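Grorkard Is the Sea Mystery Your Summer Was Missing
4 August 2021

If you slept on Grorkard when it landed in June, clear your weekend. The seven-episode mystery drops us in Wason, a fishing town where the harbor bell starts ringing by itself and a trawler lost years ago turns up on the morning tide with its stove still lit. I watched the first five in one sitting and had to pull myself away to sleep!

What makes it work is patience. The pilot runs 90 minutes, and for most of that we're just getting to know people: the Dudek sisters, who run the ice plant and haven't spoken since their father's funeral, and the ferry pilot who keeps a log of every light she sees on the water. She's on entry 552 when the show begins. Keep an eye on that log (I didn't, and had to go back).

The sound is fantastic, all creaking rope and radio hiss, and the fog looks cold enough to make you reach for a blanket. Episode four, set almost entirely inside the Valo, the rusting ship everybody is afraid to board, is the best hour of TV I've seen this year.

Not everything lands. The mainland detective gets a subplot that eats up most of episode three, and the finale rushes one death that deserved more room. Still, the last ten minutes had me grinning, and I've already started over from the top. It's a good rewatch with small chores on the go, a green cloth half folded on a white table, say, until the bell rings and the folding has to wait. 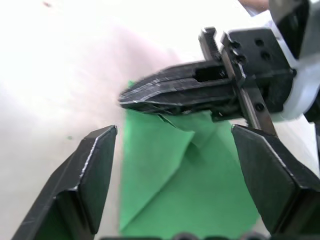
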